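Favwood Folding Side Table - four months in

I bought this back in January when our old side table finally lost a leg, and I meant to write something up right away, but then I kept changing my mind about it! So, here goes.

Putting it together was easy enough. The instructions are one sheet with tiny drawings, and I had step four upside down for a while (my own fault, the arrows are there if you look). It took me 32 minutes with a regular screwdriver. The little wrench they throw in the bag is useless - mine bent on the second bolt.

The legs fold flat with a good solid click and the whole thing slides behind our couch. I move it out to the porch most evenings and it doesn't wobble, even on the old boards out there. I had a Pernik table before this one that rocked if you so much as put a mug down, so I'm probably easier to please than most.
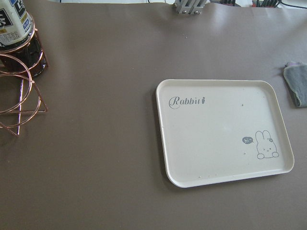
What bugs me is the height. It's a touch too low for our couch, so I end up leaning over to eat, and my back lets me know. The Nirberg one my sister has sits higher and feels nicer, but it doesn't fold, and it costs a good bit more. I paid 153 dollars for the Favwood with shipping, which I thought was fair.

The rubber caps on the feet come off too! I've lost one already and had to email for a replacement. They sent two, free, and pretty quickly, so good marks there.

Would I get it again? Yes, for the porch. For the living room I'd save up for something taller. Four stars, and please fix those caps.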